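Letelik Tea Box Set

README, version 7
Last changed 10 Oct 2026
Maintained by Sota Ichikawa

Summary

Letelik is a collection of short recordings of people filling, emptying and rearranging a tea box on a table. It contains 663 recordings, each with a line of text saying what the person was asked to do. The subject is ordinary tabletop sorting: tea packets, tea bags, small cups and slices of citrus going into or coming out of a divided box.

The set grew out of a smaller one called Estby, which covered cutlery drawers. The folder layout is the same, so scripts written for Estby should work here once the item names are changed.

What the tasks cover

Every task uses a box with a lid and inner dividers. Tasks fall into the following groups.

fill: items start on the table and end up in the box.
empty: items start in the box and end up on the table.
swap: the contents of two compartments trade places.
garnish: citrus slices are added to a compartment or taken out of one.
close: the lid is lowered once the rest of the task is done.

The garnish group was added in September. It was split off from fill because slices behave differently from packets. They are thin, they lie flat on the table, and they are hard to get hold of from above. People tended to go for the edge of the rind and tip the slice up before lifting it. Packets can be taken one at a time or as a stack, and the task line says which was asked for.

Items

Item names are kept short and are the same in every label file.

box: the tea box, lid included
packet: a flat, single-serving tea packet
pyramid: a pyramid-shaped tea bag
slice: a slice of lime or lemon
cup: a small round container

Color is recorded in a separate field and only where it was needed to tell two items apart. A red packet and a green packet in the same recording will both have a color value. If all the packets are red, the field is blank.

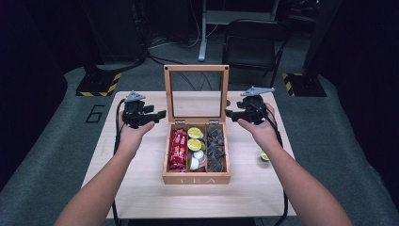
Compartments are named left, middle and right as seen by the person working, with the front of the box facing them. In a few older recordings the box was turned around on the table. In those the names still follow the person's view, so left means their left and not the left side of the box. The field box_turned is set to yes for these.

An item counts as being in a compartment when it rests below the top of the dividers. A slice lying across a divider is labeled with both compartments, in the order left to right. A pyramid bag that sits on top of a full compartment and sticks up above the edge is still given that compartment, as long as it isn't touching another one.

Lid position has three values: open, part and closed. Open means the lid stays up without being held. Part is used for anything between that and closed, including the case where a packet is caught under the lid.

Files

tasks.csv has one row per recording, with the task group and the task line.
items.csv has one row per item per recording, with start and end positions.
notes.txt holds free text from the people who did the labeling.
recordings/ has one folder per recording, numbered from 1.

The numbers in recordings/ match the first column of both tables. Gaps in the numbering are recordings that were removed and they won't be filled.

An example row from items.csv, with the fields in order:

recording, item, color, start, end, box_turned
212, slice, , table_right, middle, no

Positions on the table are table_left, table_right, table_front and table_back, always relative to the box. An item that falls to the floor gets the value off_table and stays in the file.

Labeling

Start and end positions were written down by one person and checked by a second. The checkers corrected 1,004 entries across the two tables. Most of the corrections were mix-ups between table_front and table_right, for items lying near a corner of the box. The rule now is that an item belongs to the side it is closest to – when it is a tie, use front.

Task lines were left as they were written on the day, apart from spelling. "Put the lime back" and "return the slice to the middle" may describe the same action, and no attempt was made to bring the wording together. Anyone who needs uniform wording can use the task group field instead.

Known problems

Clear lids are hard to label. From some angles the edge of the lid is all there is to go by, and part and open were sometimes confused in the first 6 folders. These have been checked again, but mistakes probably remain.

Stacked packets are not counted. A full stack is given as a single item with the value stack in the color field, after the color itself. This was a poor choice of field and will change in the next version.

Lime and lemon slices share one item name. Use the color field if the difference matters, and expect some blanks.

Related sets

Tsuchiya covers lunch boxes and uses the same position names. Usivstead covers spice racks and does not, and its labels need to be converted before the two are combined. A conversion table is included in the Usivstead download under the name positions_map.csv.

Changes

Version 7: garnish group added, box_turned field added, early lid labels checked again.
Version 6: table_back added. Before this, items behind the box were labeled table_left or table_right.

Corrections can be sent to Sota Ichikawa. Please give the recording number and the row.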